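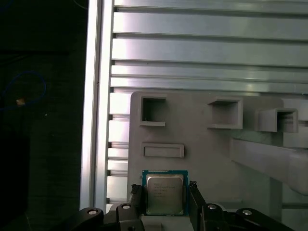 Desktop processor held by its edges, metal heat spreader toward the viewer. Gray fixture panel behind.

Cuvden Fixture Board, wall-mount, gray
Item group: Bench fixtures / PC assembly and rework
Supplied by Mirnisent
Page revised 19 May 2026

Overview

The Cuvden Fixture Board is a printed plastic plate for holding small desktop computer parts at a bench: one processor, one memory module and an assortment of loose items that would otherwise end up under the keyboard. It mounts vertically to slotted aluminum extrusion and keeps parts off the work surface while a case is open. It is sold as a bare board with mounting hardware. Processors, memory, cases and extrusion are not included.

The board was drawn up for a refurbishing line at Altıntaş, where processors were being set down on foam, paper towels, upturned lids and the tops of power supplies. Saron Woldegiorgis laid out the first version with the processor holder on the right. It was moved to the left after the February trial, along with the change to the clamp brackets described below. Boards from before the change are still serviceable and take the same hardware.

Construction

Body: one-piece 3D-printed plate with raised features, matte gray
Mounting: vertical, against slotted aluminum extrusion
Weight: 600 g without hardware
Processor positions: 1, held between upper and lower clamp brackets
Memory positions: 1, long horizontal slot near the lower edge
Receptacles: 3, square, along the upper edge
Ramp block: 1, fixed, printed as part of the plate
Finish: as printed, not painted or coated
Rated load, total: 2 kg, evenly spread

Color varies slightly between batches. The surface shows layer lines at close range and this is not treated as a defect. Sharp strings or blobs inside the memory slot are, and boards with them should be returned.

Processor holder

The holder sits on the left side of the board, halfway down. Two rectangular brackets grip the package at top and bottom and leave the left and right edges free. The part is inserted and removed by those free edges, with the heat spreader facing out. Fingers or tool tips stay on the substrate edge and off the contact side.

The bracket gap is fixed. It is cut for a square desktop package of the usual socketed kind with a metal heat spreader on a green substrate. Packages for server sockets do not fit and should not be forced. Bare-die mobile parts will sit in the gap but are not supported by it, and we do not list them as compatible.

Packages with pins on the underside can be stored only if the pins clear the back of the holder. Check with a scrap part first. Brisa Ocampo in our returns department keeps a short list of tested packages and will send it on request.

The holder is a parking position. It gives no electrical contact and no indication of orientation. If the build sheet requires the corner marker to be in a particular place, mark the bracket with a paint pen. Thermal compound should be cleaned off before the processor goes into the holder; residue on the brackets collects dust and will transfer to the next part.

Memory slot

The slot runs horizontally along the lower part of the board and is shaped after a motherboard memory socket, without latches or contacts. A module is pressed in on its contact edge and held by friction. Full-length desktop modules are the intended size. Short laptop modules tip over.

Modules fitted with tall heat spreaders can be held, though they reach further out from the board and are easy to catch with a sleeve. Where the bench is shared, we suggest bare modules only.

Friction decreases with use. On the Altıntaş boards the slot was checked after 200 insertions and still held a bare module without droop. A slot that has opened up can be shimmed with a strip of polyimide tape on one wall. Do not use paper or masking tape, which shed fibers into the contacts.

Receptacles and ramp block

The three receptacles along the top are open and square. They have no assigned contents. Screws, standoffs and socket covers are the common uses. The middle one is slightly taller than its neighbors and suits longer items such as a compound syringe cap or a folded cleaning wipe.

Magnets should not be glued inside. We have had two boards back with magnets that came loose and carried screws down into an open case.

The block with the sloped face, below and between the middle and right receptacles, is a rest. A flat part can be leaned on it for a moment while the other hand is busy. It has no lip at the lower end and nothing should be left on it.

Mounting

The board fastens to slotted extrusion with the supplied T-nuts and button-head screws. The nuts are sized for the slot listed on the bag label; extrusion of another series needs nuts bought separately.

1. Slide the nuts into two neighboring slots with the extrusion lying flat, or use drop-in nuts if the wall is already standing.
2. Hold the board with the receptacles at the top and start all screws by hand.
3. Level the memory slot, using the extrusion rib as the reference.
4. Tighten in a cross pattern, by hand, with the short arm of the key. Stop when the plate no longer shifts. The plastic around the holes will dish if it is overtightened.
5. Push down on the upper edge with one thumb. If the plate moves, the nuts are not turned fully in the slot.

Mount the board so that the processor holder is at elbow height or slightly above for a seated worker. It should be possible to see into the holder without leaning over the open case. Leave clear space in front of the memory slot for the whole length of a module plus a hand.

Placement near an open case 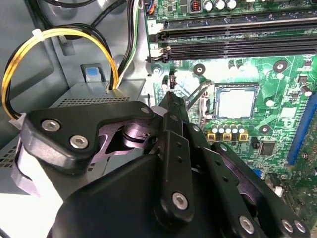
Inside of a desktop case, with the green motherboard, the power supply and its bundled yellow and black leads.

The board is normally mounted behind or beside the case being worked on. With a steel case lying open, the reach from the processor holder to the socket should be short and free of cables. Power supply leads are the usual obstruction. They are stiff, they spring back after being pushed aside, and a loop standing above the case wall will brush a processor on its way in. Tie the loop before starting and turn the tail of the tie away from the socket.

Points to check before a processor is moved from the board to the case:

Retention lever open and clear of the socket frame
Socket cover removed and placed in a receptacle
Cables above the motherboard tied or held back
Power supply unplugged at the wall
Wrist strap connected to bare metal on the case, away from painted areas

The same list applies in reverse when parts come out. Seraina Hollenstein, who wrote the work instruction at Altıntaş, adds one step: the holder is looked at before the lever is lifted. An occupied holder and a loose processor in the hand is the most common way for a part to end up on the floor.

Static precautions

The standard board is ordinary printed plastic and is not static dissipative. It should be treated as an insulator. Ground the extrusion, the worker and the case, and do not wipe the board with a dry cloth while parts are in it. A dissipative version has been sampled at Clondton but is not released, and we are not taking orders for it. Sites with a formal static control program should clear the standard board with whoever runs that program before installing it.
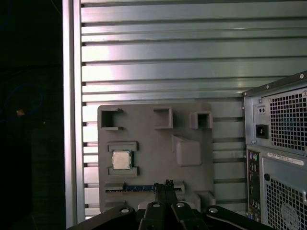
On a full wall of extrusion the board can be shifted up or down by a slot without taking it off completely. Loosen the screws, support the plate from below and move one side at a time. Remove the processor first. The memory module may stay in for small moves if it is seated along its full length, but a half-seated module will walk out of the slot.

Where several boards are mounted on one wall, keep them all at the same height. Mixed heights cause reaching errors, particularly with people who move between stations during a shift. Label each board on the plate itself and leave the extrusion unmarked, so the label travels with the board.

Cleaning and care

Vacuum the receptacles with a brush nozzle. Wipe the face with isopropyl alcohol on a lint-free cloth and let it dry before parts go back. Acetone and citrus-based removers attack the plastic. Compressed air may be used on the memory slot with the module out and any open case covered.

Do not leave the board in a parked vehicle in summer or mount it above a heater. Heat closes the processor bracket gap before any warping is visible on the plate. A board that has been hot should be tested with a scrap processor.

Cracks start at the inside corners of the lower clamp bracket. Look there when cleaning. A cracked bracket cannot be glued to any useful standard and the board should be replaced.

Ordering

Boards ship singly or in cartons of 16. Mounting hardware is bagged with each board. Replacement hardware bags are stocked, as are blank label strips. Single clamp brackets are not sold, as they are part of the plate.

Customers who want a different layout should send a dimensioned sketch and one sample of each part to be held. Mirrored boards, with the processor holder on the right, are made to order – allow extra time. Changes to the bracket gap are quoted separately and require a sample processor, working or dead.

Layout questions: Yaw Frimpong
Orders and carton pricing: Tonantzin Ochoa
Returns and the tested package list: Brisa Ocampo

Related items: T-nut assortment, lint-free wipes, wrist strap with ring terminal, label strips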